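Zastbridge Collectors' Support
Ticket 753: Catalogue numbers out of step after importing my banknote list
Status: Resolved 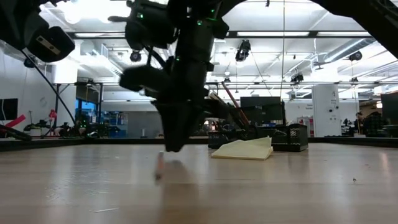 A light-coloured wooden tabletop with a black robot arm over it.

Opened July 4, 2019

Hello all, and thank you in advance for your patience, as I do tend to go on a bit. I've been keeping my paper money collection in Nindex for a good while now and have been very happy with it, but I've run into trouble bringing across my old spreadsheet and I can't sort it out on my own.

The spreadsheet has 500 rows, one row to a note, mostly Canadian chartered bank issues with a fair few merchant scrip notes and some Newfoundland pieces at the bottom. I exported it from Kombo as a plain text file with commas, then used Import > From file in Nindex, matched up the columns the way the help page says to, and pressed Go. It ran through cheerfully and told me all was well.

When I opened the list afterwards, the first part was perfect. Then, partway down, the catalogue numbers began landing in the Grade column, the grades had gone into Signatures, and the signatures had wandered off into Purchase Notes. Some rows were fine and some weren't. My valuation total has gone quite silly as well – it now thinks a worn one-dollar note is the best thing I own, which would be lovely.

What I've tried so far:
Deleted the import and ran it again. Same result.
Restarted the computer. Same result.
Sorted the spreadsheet by issuing bank before exporting, in case the order mattered. The bad rows moved along with their notes, so they are the same notes each time.
Opened the export in a plain text editor. It all looks like alphabet soup to me, I'm afraid.

Nindex is version 7, the one with the green start screen. I do have a backup from before the import, so nothing is lost.

Reply from support

Hello, and please don't apologise, the detail is a great help! Your sorting test is very useful too, as it points to something inside those particular rows and away from the import itself.

Could you have a look at one of the bad rows in Kombo and tell us what is in the Signatures column? We're wondering whether you have typed two names with a comma between them. Nindex treats a comma as the end of a column unless the text has quotation marks around it, and older Kombo exports leave the quotation marks off.

Reply from customer

Well, that's it exactly. Any note with a printed signature at the left and a handwritten one at the right, I've put both names in with a comma. I filtered for them and there are 53, and every one I've checked so far is a bad row. The notes with a single signature are all fine.

I'd rather not retype them if I can help it, partly because I'm slow and partly because I spent most of a winter working out some of those handwritten ones with a magnifier. Is there a gentler way?

Reply from support

There is, and it should only take a few minutes. Your winter's work is safe.

1. Restore your backup in Nindex (File > Restore) so that you're starting from a clean list.
2. In Kombo, choose Export, then More options, and change the separator from Comma to Tab.
3. Back in Nindex, choose Import > From file, and on the first screen set the separator to Tab as well. It won't guess this for you.
4. On the preview screen, scroll down to one of the notes with two signatures before you press Go. Both names should be sitting together in Signatures.

If you have put any photos in with Jidetti, leave the Link Images box ticked and they'll attach themselves again by catalogue number.

Reply from customer

I'm so pleased to tell you it worked! I did forget step 3 the first time and got everything squashed into a single enormous column, which gave me a fright, but I went back and set it to Tab and the preview came up beautifully. Both names are together, the grades are grades again, and the valuation is back down to its usual modest self.

Only 2 rows still look odd. Both are merchant scrip where I had left the catalogue number blank, so the Jidetti photos had nothing to hold on to. I've given them numbers of my own with an X in front – I hope that's allowed – and attached the photos by hand.

Reply from support

An X in front is perfectly fine, and plenty of collectors do the same for unlisted pieces. Nindex sorts them after the regular numbers. We've added a note about commas and the Tab setting to the import help page, and I'll close this ticket now, but it will reopen if you reply to it.

Closed by Zastbridge Collectors' Support
Category: Import and export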